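Diary » Simulation Trials » August
Search this diary Search Clear

Up at six again, far too keen, and had the kettle on before anyone else was in. Day four of the Bolidano trial and I still want to get to my desk before my coat is off, which hasn't happened with a piece of software for a long while.

For my own memory, since I never write this down and always regret it. Bolidano is the simulation kit that Turnard are offering us on a trial licence. You get a room, a table, an arm with a gripper, a library of ordinary bits and bobs to put on the table, and a way of driving the arm by hand so that you can record yourself doing a job. Then you use those recordings to teach the thing, all without a real arm anywhere near your elbows. Genowefa has been asking for something like it ever since we ran out of bench space at Breltunham.

The morning went on tidying up and clearing. I used the room with the orange walls and the dark blue carpet, which Deividas says looks like a 1970s dentist's, and I have become rather fond of it. On the old planked table I had a marker, a black mesh pencil cup and a snack packet with DEEZ NUTZ across the front in big letters. Hatsue laughed so much at the packet that she had to go and stand in the corridor.

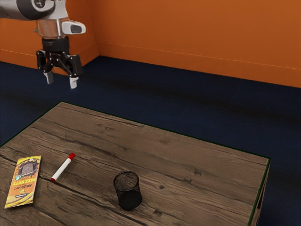 I spent the first half hour just waving the arm about. The hand controller is lovely. It has a slight heaviness to it, so you don't shoot off across the room when you sneeze, and the wrist turns where you think it will turn. On the kit we tried in spring (the Midtbø one) I could never get the wrist to settle, and I'd end up twisting my whole body round in the chair like somebody parking a van. With this one I forgot my hands altogether by the second cup of tea.

We are meant to collect 300 runs before the trial ends. I thought that was a silly number when Genalyn put it on the whiteboard, but we have 85 already and two of us were out for most of yesterday. Resetting the table takes one key press! I used to spend more time putting things back than picking them up.

Grumbles, so that I am being fair:

The manual is thin on lighting. There is a slider called "warmth" and another called "mood", and I could not tell you what the second one does.

Saving a run under a new name asks you twice whether you are sure. I am always sure.

The help pages open in a separate window behind the main one, so I had five of them open by lunch without knowing it.

None of that bothers me much. Zuzanna has sent the list on to Turnard and they replied within the hour, very friendly, and said the naming business is being looked at.

After lunch I moved on to the close work, which is the part I had been looking forward to. You switch to the close view and everything becomes fingertips and wood grain. I love the wood. Somebody at Turnard has sat and cared about that wood, all the cracks and streaks in it, and the long black gap between the boards. It matters for us too — our own benches are in a shocking state, and a kit that only knows clean white tables would be no good at all. 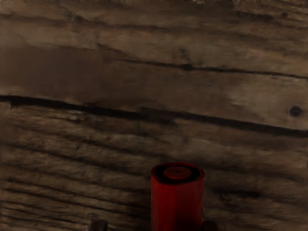

Robot Handling Group, Breltunham Workshops

Round things standing on end are my favourite sort of test. Come in a little to one side and you nudge them before you have hold of them, so you learn to be patient and line up properly, then close slowly. Deividas has the best touch of any of us. He says it's all those years of icing cakes with his mum. I am quicker than he is but I bump things, and Hatsue has started keeping a tally of my bumps on a sticky note, which I have moved to the underside of her keyboard.

Genowefa came by at three and had a go herself. She hasn't driven an arm in years and said she would only stay a minute. She stayed nearly an hour and wanted to know whether she could have the licence on her own machine. I take that as a good sign for the budget meeting.

Things to ask Turnard on the next call: can we bring in our own objects, can two people drive at once, and what on earth is "mood".

Home late, eyes a bit square. Left a note on my screen to try the left-handed setting first thing, as Genalyn swears it's better for the wrist even if you're right-handed. Must also take the biscuits back from Deividas's drawer.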